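Store-and-forward telemetry

Store-and-forward telemetry is a way of collecting readings from equipment in far-off places where there is no lasting connection to the outside world. A small unit at the site takes its measurements, keeps them safely in its own memory, and sends them on in a bundle whenever a link happens to be available. It is an old and rather patient sort of idea, a close cousin of the postbox, and it remains in everyday use on pipelines, in water supply, on coastal vessels and at weather stations.

Background

Before radio links became cheap, readings from remote sites were mostly gathered on paper. Somebody travelled out, copied the figures from the dials into a book and travelled home again, and in bad weather the book might stay blank for weeks. The first electronic recorders simply took over the job of the book, so the journey still had to be made, although at least the figures were waiting when the visitor arrived.
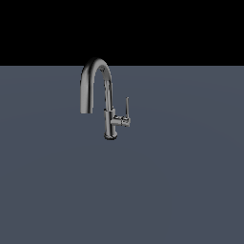 The next step was to let the recorder send its own figures. On the Arnitz pipeline, an early and fondly remembered user of the method, each pumping station held its readings until a passing satellite came into view, and then sent the lot in one go. A pass lasted 15 minutes at best, and a station with a long backlog might need several of them to catch up. The control room at Surnus kept a printed timetable of passes beside the telephone, and by all accounts it was consulted nearly as often as the clock.

How it works

A typical unit has a sensor input, a clock, a store and a radio. Each reading is stamped with the time at which it was taken, so that the receiving end can put everything back in its proper order even when the bundles arrive jumbled. The unit keeps its copy until the far end confirms receipt, and only then is the space used again.

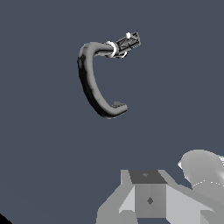
Curved grey hose with a connector fitting at one end. Computer rendering.

The size of the store matters a good deal. The Salico recorder, fitted at many of the Arnitz stations, held 825 readings in its first version, and when the store was full the oldest reading was dropped to make room for the newest. Some operators preferred things the other way about — keeping the oldest and refusing the new — on the grounds that the beginning of a fault is usually the most useful part of it. Later models allowed either arrangement.

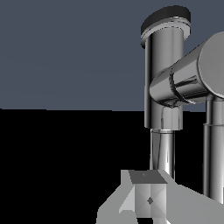 A robot arm with a chrome finish, computer-rendered.

Link speeds were modest. The Salico sent its bundles at 300 bits per second, a rate that sounds painfully slow today but was quite enough for short lists of numbers, and a slow signal was easier to pick out of the noise on a stormy night.

Uses and limits

The method suits anything that changes gently, such as tank levels, river heights and battery condition. At Kanaan, where the harbour authority reads its outlying tide gauges in this way, bundles are collected every 90 minutes, and the tables are made up from them afterwards.

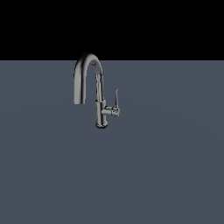 It is a poor choice for alarms, as a warning that waits its turn in a queue may arrive long after it was wanted. Many sites therefore keep a second, always-open channel for urgent messages and leave the routine figures to travel at their own pace.

See also: Data logger; Telemetry; Satellite pass; Tide gauge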